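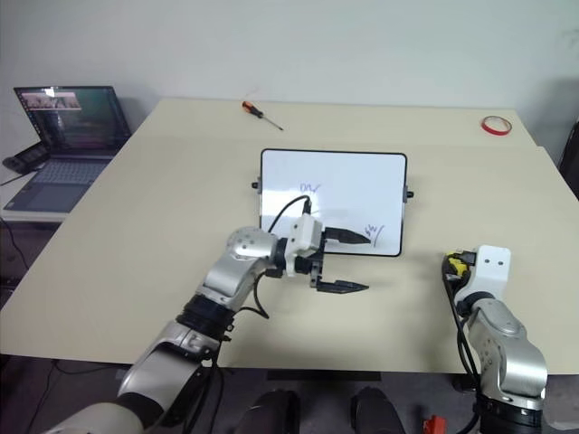 A small whiteboard on a worktable, with two marks in dark ink and a gray smear across the surface between them.

The case for wiping the board

Shared whiteboards fail slowly. A mark goes on, is read once, and stays. A second mark goes on beside it. Within a month the usable area is whatever is left between old notes, and people start writing smaller to fit. My position is that any board in a shared workroom should be cleared to bare white at the end of each day, whether or not the notes on it look important.

The usual objection is loss of information. I looked at this at the Altwood workshop in February, where we had 13 boards in use. Most of the writing on them could not be read by anyone other than the person who wrote it, and a fair amount could not be read by that person either. Two letters and a scribble are a reminder, and a reminder expires. If the content matters past the end of the shift, it belongs in the job log under a number. Job 2428 was delayed because a dimension existed only on a board, next to an older dimension for job 3419. Neither was labeled. Leaving both up preserved nothing useful.

The second objection is time. Clearing a board of this size with a dry felt eraser takes 45 seconds if the ink is fresh. Old ink is slower. It bonds to the surface, the eraser drags it, and the result is a gray haze that hides the next note. A glossy surface makes this worse for the reader, as overhead light already washes out part of the writing at most angles. Faint ink under a reflection is close to no ink at all.

Method matters less than frequency, but a few points hold. Lay the board flat on the table if it comes off its mount. Hold it by the border with one hand and wipe in one direction with the other. Circular wiping spreads pigment. Start with the heaviest mark and finish at the edges, where residue collects against the trim. Use a damp cloth once a week and dry the surface before writing on it again. Put screwdrivers and tape at the far side of the table first, so the board can turn freely.

The Brotolbridge shop does the opposite and photographs its boards before clearing them. I have used that archive. It holds a great many pictures of initials.

A board is temporary storage. Clear it at 5 p.m. and log anything that has to survive the night.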